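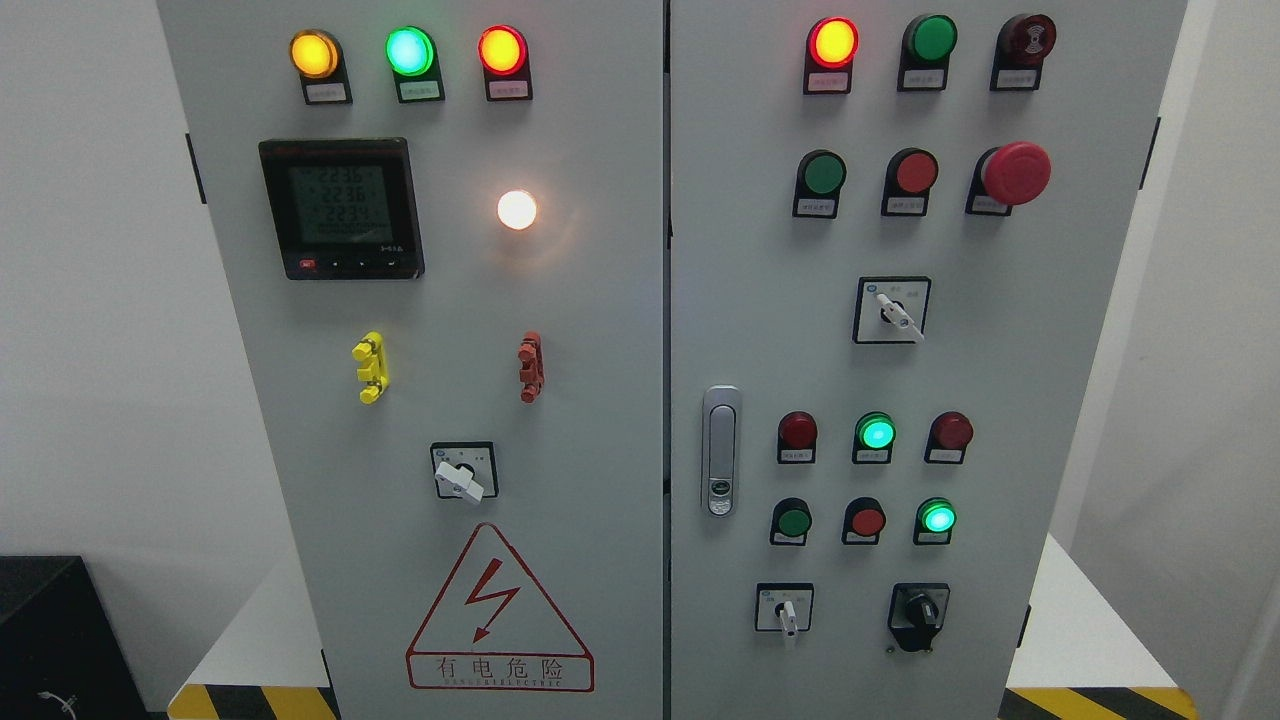
Looking after leather and webbing kit

Gun slips, slings, cartridge belts, holsters for the airsoft lot. Same rules for most of it. Quick notes from the bench, will tidy up when I get a minute.

Wet leather
Empty it first. Everything out, cartridges too, and undo all the buckles. Wipe down with a barely damp cloth, stuff with plain newspaper, leave in a room with a bit of air moving. Change the paper after an hour or two. No radiator, no hairdryer, no airing cupboard. Yannick Boyer put a good belt on top of the boiler one November and it came off like a biscuit. Couldn't save it.

Dressing
Thin coat. Thinner than that. Most of the belts I get handed are drowned in the stuff, gone floppy and picking up fluff. Twice a year is plenty unless you're out every weekend. I use the Dumero balm on straps and nothing at all inside a moulded holster, it softens the shape and then the thing wont grip. Test on the back first, it darkens pale leather and you can't undo it.

Mould
White bloom, take it outdoors and brush off with an old toothbrush. Then a wipe with white vinegar and water, half and half. Dry slowly. If it comes back, look at where your keeping it. Never store a gun in a leather slip, not even overnight. Leather holds damp and you'll have rust along the barrel before you know.

Nylon webbing
Lukewarm water, bit of washing up liquid, soft brush. Rinse till it runs clear. Hang to dry, don't tumble. Frayed end: trim straight, pass it quickly near a lighter, press flat with the back of a spoon. NOT your thumb. Ask Zulema Gallardo.

Hook and loop full of grass seed: fine comb, then tweezers. Boring job, put the radio on.

Stitching
Pull gently at both sides of the seam near the buckle. Any gap, stop using it. Waxed thread, two needles, saddle stitch, go back through the old holes. Mark your spacing at 11 or 12 to the inch for light work, fewer for slings or you just make a perforated line.

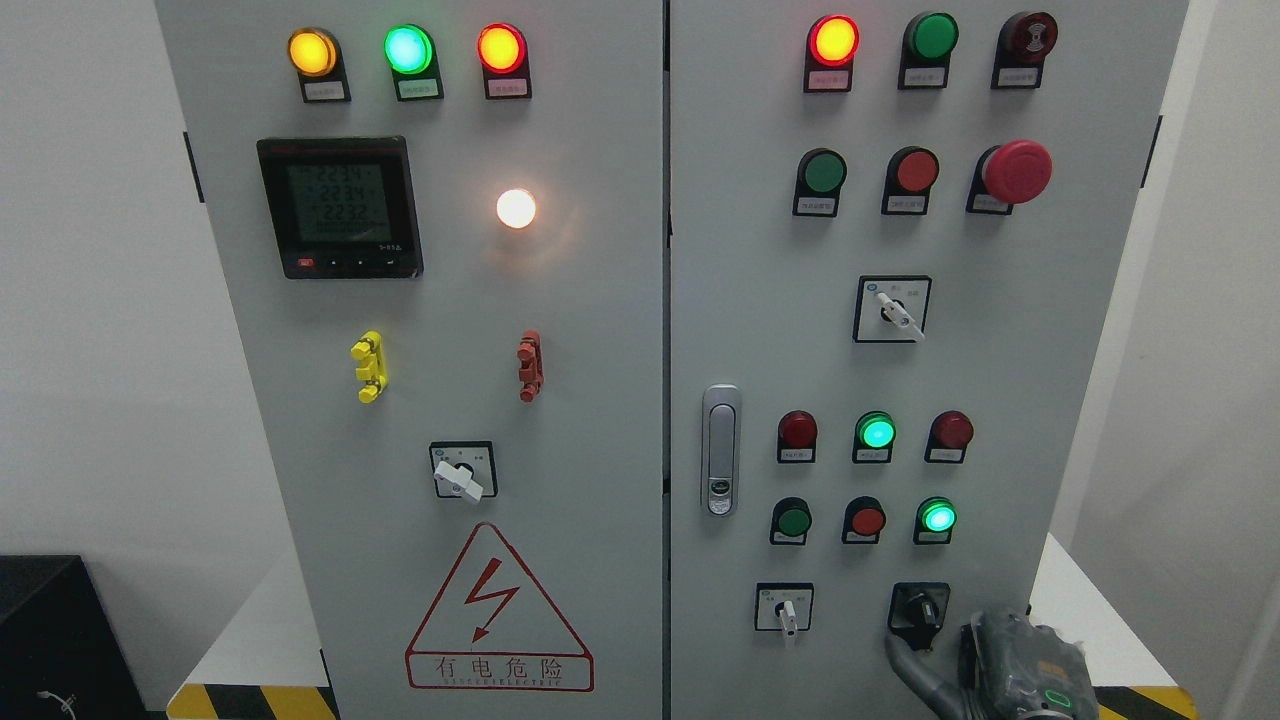
Storage wants pegs, one item to a peg, nothing folded. Wide pegs for slings so they don't crease. Bergþóra Thoroddsen has everything in one heap in a tea chest and loses an hour every time she goes out. Put a label under each peg. Small and white, same as the plates under the row of lamps on that cabinet door, one each and tight up underneath so there's no arguing which it belongs to. I've nicked the colours as well: green tag ready to go, amber needs dressing, red needs mending and stays put.

Screws and studs
Check them monthly. Drop of the weak threadlock, let it cure overnight. Spares in a jam jar, lid on. If one's gone missing don't bodge it with a woodscrew, it'll scratch whatever goes in there.

Contact: Prys Kemeys, Jerkden Leather Bench | © Jerkden 2019 | Back to top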